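Cómo se ordena un taller: cajas, estantes y mesas

Un taller contiene muchas piezas pequeñas. Tornillos, tuercas, arandelas, conectores y trozos de cable se parecen entre sí y ruedan con facilidad. Para trabajar con ellos hace falta un sistema de almacenamiento, es decir, un conjunto de reglas que indica dónde va cada cosa.

En este texto se explican las partes de ese sistema: las cajas, la estantería, la mesa y los cables.

1. Las cajas

Una caja de almacenamiento tiene un fondo, cuatro paredes y un borde superior. El borde suele ser más grueso que las paredes. Esa diferencia le da rigidez: si el borde fuera tan fino como el resto, la caja se doblaría al levantarla llena.

Hay dos tipos principales.

Cajas opacas. No dejan ver el contenido y necesitan una etiqueta.

Cajas transparentes. Dejan pasar la luz y permiten reconocer el contenido desde fuera. Se rayan con el uso, y entonces se ve peor a través de ellas.

La capacidad de una caja se mide en litros o en mililitros. Una caja pequeña de 900 mililitros contiene algo menos de un litro. Si se llena de agua pesa cerca de un kilo, pero llena de tornillos de acero pesa bastante más. El volumen es el mismo - lo que cambia es la densidad del material.

2. La estantería

La estantería aprovecha la altura de la sala. En el suelo, las cajas ocupan mucha superficie; en niveles, unas encima de otras, ocupan muy poca. Cada nivel se llama balda o estante.

Las cajas para piezas suelen colocarse en filas. Muchas tienen la parte delantera más baja que la trasera, y así se puede meter la mano sin sacarlas de su sitio. Este modelo se llama gaveta.

Una estantería metálica se carga siguiendo tres normas:

Lo más pesado va abajo.
Lo que se usa todos los días va a la altura de las manos.
Lo ligero y lo que se usa poco va arriba.

La primera norma tiene que ver con el centro de gravedad. Cuanto más bajo está, más difícil es que la estantería vuelque.

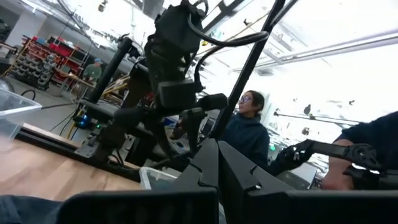

Taller con cajas de plástico transparente en la zona de trabajo y, al fondo, una estantería roja con gavetas grises.

3. La mesa

La mesa de trabajo es una superficie plana y firme. Las mesas para adultos que trabajan de pie miden a menudo más de 800 milímetros de altura. Si la mesa es demasiado baja, la espalda se curva; si es demasiado alta, se levantan los hombros. En los dos casos los músculos se cansan antes.

Sobre la mesa se deja solo lo que se necesita para la tarea. Las piezas sueltas se ponen en una caja pequeña, que se vacía al terminar. Lo que sobra vuelve a su gaveta.

4. Los cables

Un cable conduce electricidad o información. Por dentro lleva hilos de metal, casi siempre cobre, y por fuera una funda de plástico que los aísla. El color de la funda ayuda a distinguir un cable de otro.

Un cable que va a una parte móvil necesita longitud de sobra. Por eso se deja formando una curva amplia. Si se dobla siempre por el mismo punto, los hilos interiores se rompen aunque la funda parezca entera.

Actividad: ordena un cajón

Necesitas 4 cajas pequeñas, papel, un lápiz y cinta adhesiva. Pide permiso antes de vaciar el cajón.

Saca todo y ponlo sobre una mesa.
Forma grupos de objetos que sirvan para lo mismo.
Asigna una caja a cada grupo. Si hay más grupos que cajas, junta los dos más parecidos.
Escribe una etiqueta con el nombre del grupo y pégala en la parte delantera.
Al cabo de una semana, revisa qué objetos están fuera de su caja y cambia el sistema si hace falta.

Vocabulario

Balda: cada uno de los niveles de una estantería.
Gaveta: caja abierta por delante para guardar piezas.
Densidad: masa que hay en un volumen determinado.
Aislante: material que apenas deja pasar la electricidad.

Texto: Hildegard Engelhardt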